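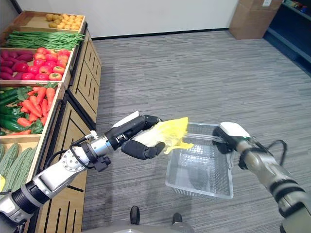 Deepika Thomas reckons the best part of her morning is now the first 11 minutes, before a single vegetable has moved. "You hear each joint come up to its home position, one after the other, and by the time the kettle's boiled you know what sort of day the machine is going to have," she says.

Those 11 minutes are the heart of a new set-up and care routine that Sonden is releasing this month for its two-armed produce handler, Oltance. We're thrilled with how it has come together, and we're making the whole thing available to every workshop that runs one!

Oltance spends its days at a mock greengrocer's stand, picking up artificial fruit and veg with one hand and steadying a clear plastic basket with the other. Napa cabbage is the favourite test piece around the workshop. The crinkled leaves spread out past the fingers, so a hand that has drifted even slightly out of centre tends to show it there well before it shows on a potato or a carrot.

The old start-up procedure had grown to 113 checks over several years, many of them done twice under different names. The new one has 50. It starts at the shoulders and works outward: joint bands wiped down, wrist bolts checked against their paint marks, cable loops followed by hand from one end to the other with the arm at full reach and again with it folded. The fingers come last. Each one is closed on a foam block and the grip reading written on the card that hangs beside the charger (yes, a paper card, and we're keeping it).

The basket side gets its own section for the first time. Holding a light, flexible rim still while the other arm lowers something into it is a fussy job, and the clamp pads wear faster than anything else on the machine. Pads are now swapped as a pair and the arm re-zeroed straight afterwards. Prallska, which makes the pads, has moved the locating pin so they can't go on backwards, a change our technicians greeted with actual applause.

During the trial at our Raudsepp workshop, the team logged 259 start-ups using the new routine. The commonest fault found was a cable tie done up too tightly at the elbow, a two-minute fix with side cutters and a fresh tie. The clamp pads came second.

Thomas has asked for one more addition, a proper procedure for re-levelling the base after the robot has been rolled across carpet, and a draft is already being tested.

The routine, the blank grip card and the parts list can be requested from Sonden from January. Printed copies are laminated and fit a standard tool trolley drawer.

Media enquiries: Sonden press office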